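Start Zurück Inhalt Abschnitt 4 Literatur Kontakt

4.2 Draftverhalten in Runde eins bis drei

Ausgewertet wurden die Protokolle von 68 Drafts des Kartenspiels Gonunine, gespielt in der Vereinsliga Nistham. Je Draft acht Sitze, drei Booster, Weitergabe links – rechts – links. Abgebrochene Partien nicht enthalten. Als früher Pick gilt alles bis einschliesslich Pick vier des ersten Boosters. Die Farbfestlegung haben wir wie in Abschnitt 3 bestimmt: Farbe gilt als festgelegt, wenn danach kein Wechsel der Hauptfarbe mehr vorkommt. Grobes Mass, aber reproduzierbar.
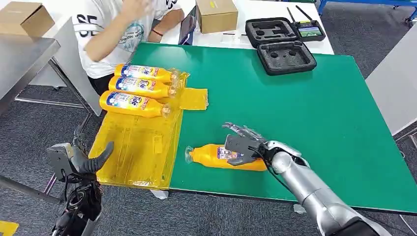
Auffällig ist der Unterschied zwischen den beiden Spielergruppen. Erfahrene legen sich später fest, meist erst gegen Ende des ersten Boosters. Neulinge deutlich früher, oft schon nach der ersten seltenen Karte. Das deckt sich mit der Vorstudie aus Akport, dort allerdings anderes Kartenset und kürzere Bedenkzeit (48 Sekunden je Pick, bei uns 54). Direkter Vergleich daher nur mit Vorsicht.

Zweiter Befund: Signale der Nachbarn werden kaum gelesen. Wer rechts einen Spieler in derselben Farbe hatte, wechselte trotzdem selten. In den Nachgesprächen wurde das meist mit der Stärke der bereits genommenen Karten begründet, also versunkene Kosten. Ob die Spieler die Signale nicht sahen oder nicht nutzen wollten, lässt sich aus den Protokollen nicht trenen. Dafür bräuchte es eine Befragung während des Drafts, und die stört den Ablauf erheblich.

Abb. 3: Roboterarm, gelb verpackte Kartons und orange Flasche

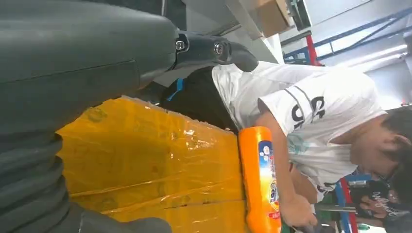 Arbeitsgruppe Spielentscheidungen, Nistham – Fassung Juli

Zur Sitzordnung. Zufällig ausgelost, im Format Carré jedoch nach Tabellenstand gesetzt, starke Spieler also nebeneinander. Erwartet war ein schwächeres Deck bei den Gesetzten, weil gute Karten seltener durchkommen. Der Effekt ist da, aber klein und nur im zweiten Booster sichtbar. Mögliche Erklärung: starke Nachbarn geben klarere Signale, das gleicht einen Teil aus. Bleibt vorerst Vermutung.

Einschränkungen. Eine einzige Liga, viele Teilnehmer mehrfach vertreten, dadurch keine unabhängigen Beobachtungen. Deckstärke nur über die Siege gemessen, bei drei Partien je Draft sehr verrauscht. Die Bewertung einzelner Karten haben wir weggelassen – die Rangliste hat sich wärend der Saison zu oft geändert. Auswertung nach Einzelfarben siehe Abschnitt 4.3, dort auch die Sonderregel für doppelt gezogene Karten.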